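The Tortoise at Plurov

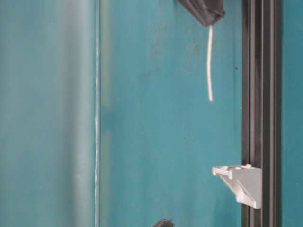
Teal, scuffed in places.

Ruby-Lee Whitelaw had been a keeper at Plurov Wildlife Park for eight years, and in that time she had been bitten by everything on the map except the tortoise. The tortoise was called Bollent and he bided his time.

In April the park hired him out for school visits. He travelled in the back of the van with Hidik, a barn owl who hated children, and Qin, a corn snake who hadn't noticed them yet. Ruby-Lee did the talking. She had a speech about habitats that lasted six minutes, or almost two if somebody was sick.

At the last school of the week a boy put up his hand.

"Does he know any tricks?"

"He's a tortoise," said Ruby-Lee.

"My gran's tortoise knows its name."

Ruby-Lee looked at Bollent. Bollent looked at the radiator.

"Bollent," she said, feeling a fool.

He turned his head. The whole class breathed in. He came across the mat at a fair lick – fair for him, anyway, the teacher had time to find her glasses – and stopped at Ruby-Lee's boot. Hidik shut both eyes.

"He loves you," said the boy.

She was touched. She bent down to tickle him under the chin, as she had told two hundred children that morning never to do.

The head teacher kept the first aid box in her office, behind the lost property. It had plasters with ducks on.

"Was it the owl?" she asked.

"Yes," said Ruby-Lee.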